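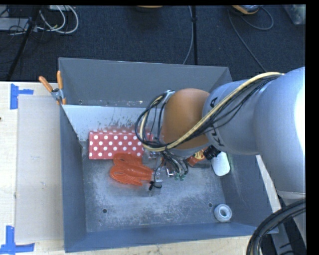

Does a shorter newsletter get more people to read to the end?
In our test it did, but only when the most useful item came first. Cutting the length alone changed very little.

We worked with Bunwood, a tenants' association covering the Alden and Ogilvie estates. It sends a monthly email to 1,945 addresses, and the staff suspected that most people stopped reading after the opening message. Our job for the spring term was to find out where readers dropped off and to propose a new format.

Method

We split the mailing list at random into 2 groups and kept the same groups for three issues. Group A received the usual newsletter, with a welcome letter at the top and repair notices near the bottom. Group B received a version with each item held to 300 words or fewer. For the first issue, that was the only change. For the second and third, we also moved repair notices to the top and rewrote the subject line so it named the main item.

We tracked clicks on a link placed in the last section of each version. Clicks are a weak stand-in for reading, and we say more about that under Limits. We also interviewed 28 tenants by phone, all of whom had agreed to be contacted.

Results

In the first issue the groups behaved almost the same. In the second, Group B clicked the last link more often, and the gap held in the third. The Ogilvie estate showed a bigger difference than Alden — possibly because elevator work was going on there and people were looking for dates.

The interviews gave us more to work with. Most tenants said they opened the email to check whether their water or heat would be shut off. Several had never noticed that repair notices were in it at all. A few older tenants liked the welcome letter and asked us to keep it, so the format we handed over still has one, placed after the notices.

Limits

We changed the order and the subject line at the same time, so we can't separate the two. Our tracking tool, Proninden, doesn't record readers who block links, and it counted some forwarded emails as new readers. Three issues is also a short run.

Recommendations

Put repair notices first. Name the main item in the subject line. Keep the welcome letter under 300 words — the April one ran to nearly three times that. We also suggest a printed copy in each lobby, which several tenants asked for and which we did not have time to test.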